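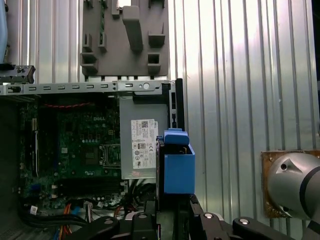

Side panel off, blue drive carrier front and right

vbrabec
Finally got the Dell open and I'm kind of in love with it! Paid 4 bucks for this thing at the Grondby swap meet in May, no CPU (the socket is empty, as you can see) and I figured it'd be a parts box. But the board looks so tidy in there, with the power supply tucked right up next to it, that now I want to build the whole thing back up. Plan is a quiet little file box for the family photos. Does anyone else get silly happy about blue plastic drive trays?

Trunia_Tom
Yes!! I will defend those trays forever. I had a stack of desktops at my old job and swapping a drive was the best part of my afternoon. Look at the handle sticking up on yours, just asking to be pulled.

eichhorn_r
Nice find, but I'd stop before buying anything. Dell power supplies aren't always wired like standard ones, and if yours dies you may be hunting for an exact match. I'd pull the carrier, keep it, and put the board on a shelf.

vbrabec
Nooo, not the shelf! There's a Dell label right on the supply with a QR code and some tiny print. I'll get a magnifier on it tonight and look up what would fit.

pixelmop
With Reinhold on the supply, against him on the shelf. Used office chips are cheap. Find the model number first, then check which CPUs the board takes. Don't guess from the socket, I did that once and bent pins on a board I really liked.

Trunia_Tom
What size drive are you thinking? I've got a 4000 GB one going spare from my Barbieri build.

vbrabec
Ooh, maybe! I was going to start with a 500 and see how far we get. We have 3 phones' worth of pictures to move over.

eichhorn_r
Buy two drives and keep one somewhere else. One drive in a pretty blue tray is still one drive.

vbrabec
Fair, Reinhold. Two drives it is. Tom, sending you a message about yours. Still not putting the board on a shelf though!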